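Werkstattbedarf > Reinigung > Pinsel und Staub > Staubpinsel Bornberg

Sortiment Neuheiten Ersatzteile Versand Kontakt

2023-03-07, von Heidrun Zaugg

Staubpinsel Bornberg, ableitfähig, in zwei Breiten

Druckluft aus der Dose macht Spass, das geben wir zu. Man drückt, es zischt, und der Staub zieht vom Lüfter ins Netzteil um, wo er für die nächsten Jahre in Ruhe gelassen werden möchte. Wer ihn lieber aus dem Gehäuse draussen hätte, braucht einen Sauger und einen Pinsel. Den Sauger haben Sie vermutlich. Den Pinsel haben wir.

Der Bornberg ist ein flacher Pinsel mit ableitfähigem Griff und Borsten, die weich genug für Steckkontakte und steif genug für verklebte Kühlrippen sind. Raucherhaushalte sind eine eigene Kategorie, dazu weiter unten. Die Zwinge ist aus Kunststoff. Eine aus Blech sähe besser aus und fände mit einiger Sicherheit den einen Kontakt, den sie nicht berühren soll.

Lieferbar sind zwei Breiten. Der schmale mit 12 mm kommt zwischen Speicherriegel und hinter Anschlussblenden, der breite mit 40 mm ist für Filtermatten, Gehäuseböden und Leute mit wenig Geduld. Die meisten nehmen am Ende beide. Wir haben das nicht so geplant, wehren uns aber auch nicht dagegen.

Borsten

Verwendet wird eine Mischung aus Naturhaar und leitfähiger Kunstfaser. Mathias Holzer aus unserer Werkstatt hat im letzten Winter eine reine Kunstfaser von Mutow getestet und sie nach drei Wochen in die Schublade mit den Malerpinseln gelegt, ohne Kommentar. Die Mischung verliert am Anfang ein paar Haare. Streichen Sie den neuen Pinsel einige Male kräftig über die Tischkante, dann ist das erledigt.

Der Griff ist 51 mm kürzer als beim Vorgängermodell. Das hat uns einen längeren Brief aus Langnau eingetragen. Der alte Griff stiess allerdings in kleinen Gehäusen ständig an die Seitenwand, und auf der Rückseite hatte ohnehin nur der Aufdruck Platz, den keiner von uns schön fand.

Anwendung

Gerät ausschalten, Stecker ziehen. Handgelenkband anlegen und am Gehäuse erden – der Pinsel leitet Ladung ab, die Ladung Ihres Wollpullovers bleibt Ihre Angelegenheit. Lüfterräder mit einem Finger festhalten, dann von oben nach unten pinseln und die Saugdüse eine Handbreit daneben führen. Die Düse gehört nicht auf die Platine, auch nicht kurz.

Bei Nikotinbelag hilft trockenes Pinseln wenig. Nehmen Sie Isopropanol, ein wenig auf die Borsten, und lassen Sie alles gründlich trocknen, bevor wieder Strom drauf kommt. Danach lüften. Pirmin Kuster empfiehlt, vorher zu lüften, und zwar die Kundschaft.
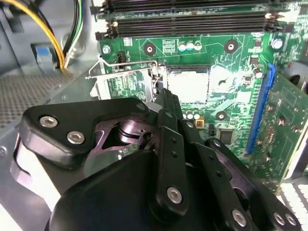
Offenes Desktop-Gehäuse mit grüner Hauptplatine.

Pflege

Auswaschen in lauwarmem Wasser mit etwas Seife, flach hinlegen, nicht auf die Heizung. Stehend im Becher getrocknete Pinsel bekommen eine Frisur, die sich nicht mehr herauskämmen lässt. Für den breiten gibt es eine Schutzhülse von Plistby, die leider nur in Orange hergestellt wird.

Angaben

Artikel: Staubpinsel Bornberg, schmal oder breit
Griff: Kunststoff, ableitfähig, schwarz
Borsten: Naturhaar und leitfähige Kunstfaser
Zwinge: Kunststoff
Temperatur: nicht für warme Bauteile, also bitte abwarten
Packung: einzeln oder zu 5 Stück

Rückmeldungen

«Tut, was er soll. Die Katze hat den ersten gefressen, der zweite liegt jetzt im Schrank.» Hannelore Rüegg

«Der schmale ist sehr gut. Beim breiten hätte ich gern das Loch zum Aufhängen zurück.» Jericho Estrella

Das Loch zum Aufhängen kommt mit der nächsten Lieferung wieder. Bestellungen bis Ende März gehen noch ohne Loch hinaus. Wer warten möchte, schreibt es bitte ins Bemerkungsfeld.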